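Molumel: photos of made and half-made beds

README, last touched in May

Hi! Molumel is my collection of photos of beds with stuff on them. Bedding, mostly, plus whatever clothes ended up on top. I started it because I sort and fold for a living (I run a small linen repair business called Oltel) and I wanted a big pile of pictures of how fabric looks at home, before anybody smooths it out for a catalog. There are 857 photos in it right now, and I keep adding to them when I have a free evening.

What's in it

Everything was taken indoors, in ordinary bedrooms. The photos are split over 15 folders, one per room. Inside a folder you'll find sheets, blankets, comforters, pillows, and a lot of knitwear, because sweaters are my favorite thing to look at and also the thing I get asked about most. A sweater dropped on a bed does something completely different from a T-shirt dropped on a bed! The ribs bend and spread, the hem goes wavy, and you can usually tell a knit from a woven just from that.

Prints are the other thing I care about. I've tried to keep plenty of florals in here, the small repeating kind as well as the big splashy kind, plus blankets that have their own design going on. Layered patterns are hard to label and I find them really fun.

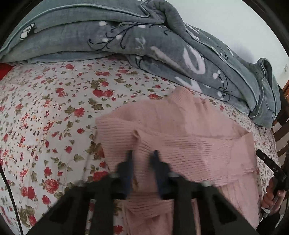 Pink ribbed sweater on a rose-print sheet, with the blue-gray blanket folded up behind it. Tags: knit, floral, fleecy, piped edge.

I go back to this one when I need to explain my tags to someone. "Piped edge" is for any blanket or cover with a contrasting trim, like the light teal one on that blanket. "Fleecy" is how it looks to me, so please don't read it as a fiber content! I don't have care labels for most of this stuff and I'm not going to guess at polyester percentages.

How the tags work

Each photo gets up to 4 tags, typed by me, in a plain text file with the same name as the photo. The order doesn't mean anything. Clothing state is a separate line and it's one of these: folded, spread, crumpled, or mixed. I use "mixed" when part of a thing is lying flat and the rest is bunched up, and yes, it gets used a lot.

Colors are my own words. I say blue-gray where you might say slate, and I went back and forth on teal for a whole weekend (there's a list in colors.txt if you want to match mine to yours).

Known problems

The Gokden folder has 13 photos with no state line. I know, I'll get to them. The Rimkutė folder is nearly all white bedding, so if you're counting prints, leave it out or your numbers will look odd. Lighting is whatever the room had. I didn't correct the whites, and some of them lean yellow.

Using it

Help yourself for anything noncommercial. If you retag a folder, send me the text files and I'll put them in next to mine with your initials on them. Same goes for typos, of which I'm sure there are plenty.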